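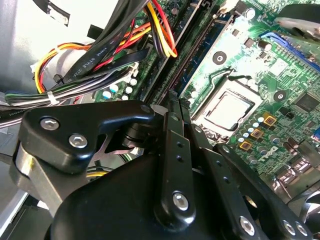 The green board with the processor still in its socket, and the long black memory slot next to it.

In August I decided to open the old desktop computer. It stood under my desk for many years, and for the last part of that time it was mostly a place to put my feet. My wife asked me two times what I am going to do with it, and both times I said "I will look inside", which in our house means it will stay where it is until next year. But this time I really did it.

I should say first that I am not a technician. I work with spreadsheets. Everything I know about computers I learned from a friend from my student time, Tzu-hsuan Tse, who built his own machines in the dormitory and let me hold the screws. So please read this as the notes of a slow and careful person, and if you find a mistake, write me in the comments. The same goes for my English.

The reason for all this is simple. My niece starts to learn drawing on a computer, and she needs something for homework and for a drawing program called Worent. It is not a heavy program. Her teacher said that any desktop is fine if it has enough memory and doesn't make the noise of a vacuum cleaner. Mine had not enough memory and it did make the noise of a vacuum cleaner, so there were two jobs to do.

The first evening I only prepared. I took out the power cord, pressed the power button a few times with the cord out, and put the case on its side on the table. I had a small box for the screws, a soft brush, a bottle of alcohol from the pharmacy, cotton sticks and a tube of thermal paste of the brand Hodard, which I bought at a little shop near the station. The man in the shop wanted to sell me also a mat against static electricity. I said no and then I worried about it the whole way home. In the end I did what Tzu-hsuan always did, I touched the bare metal of the case before I touched anything else, and again each time I came back from the kitchen.

What surprised me is how much nicer a computer is inside than outside. From outside it is a dull box. Inside the board is such a bright green, and the lines on it run together and turn all at the same place, like streets on the map of a city where somebody planned everything in advance. I spent more time looking than working. I found the socket for the processor immediately because it is the only thing with a silver frame and a lever. I remember that the lever scared me when I was a student. You push it and it resists, and you think now I have broken it, and then it goes.

The processor I didn't want to take out of the socket. I only wanted to clean the metal top where the old paste sits. The old paste was gray and hard at the borders, and in the middle it was like dry toothpaste. I used 12 cotton sticks for it. You put a little alcohol, wait, and then rub always from the outside to the middle so that the dirt doesn't go over the edge. When the metal is clean it becomes like a small dull mirror. I was very proud of this and I called my wife to see it. She said it is nice.

Then the memory. I had ordered it from a web shop, Stadum, second hand, for 95 with the postage. Before you order, please look exactly what kind of memory your board takes. They look almost the same in photos, but the small cut in the bottom edge is on a different place, and the wrong one will never go in. I know this because I ordered the wrong one first. The shop took it back without any discussion, but I paid the postage for the return, and it took 5 days until the right one came. In these days the computer lay open on the table and we ate dinner on the other half.

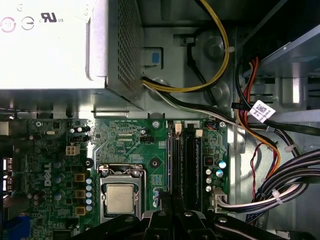 The cables were the part I liked least. I don't know who invented the cables in a desktop computer, but I think this person did not need to put his hand in later. The yellow and black ones that come from the power supply are stiff, and they want to go back always to the shape they had before. The thick dark gray and black ones, with the white zip ties, are even more stubborn. I was tempted to cut the zip ties and arrange everything again in a more beautiful way. I am glad that I stopped myself. The factory people had tied them so that they stay together, and I had no better plan, only the wish to do something.

So I cleaned around them. For the dust I used the soft brush and went slowly from the top to the bottom. The grille on the power supply has many small square holes, and from there came the most dust. I did not open the power supply. Even my friend never opened one, and he was a person who repaired a rice cooker during an exam week. If the fan inside it makes noise, you buy another power supply, this is his rule and now also mine.

While I was brushing I was reading all the small text which is printed and glued everywhere. I found the name Dell on the board, and I had a label with a small square code, wrapped around a cable, which I tried to scan with my telephone. The telephone thought for a while and gave up.

To put the new memory in, you open the little clips at the end of the slot, you hold the module straight and press with both thumbs until it clicks. In my case it needed much more force than I like to use on something I paid for. The first side clicked and the second did not, and I had to take it out and begin again. My thumbs had a red line on them until the evening.

After that came the new paste, a piece like a small pea, then the cooler back on top, the screws crosswise and not too strong. I turned it on at 9:40 in the evening. It made one beep, and the fan was so quiet that I put my ear to the case to be sure that it turns. I started the old computer test that I still had on the disk, a free program called Tang, and it gave me 2,877 points. I have no idea if this is good. I wrote it on a piece of paper and taped it inside the side panel, and maybe in some years I can compare.

One screw was left in my box. I opened everything again and looked for the place where it belongs, and I could not find it. It is now in the drawer with the batteries.

My niece gets the computer next month, when she has her desk. Before that I want to clean the keyboard also, and I must look for a longer cable for the monitor. If somebody knows a good way to remove old glue from a plastic front panel without making it white, please tell me. I tried warm water and soap, and then oil from the kitchen, and the glue is still there, only now it shines.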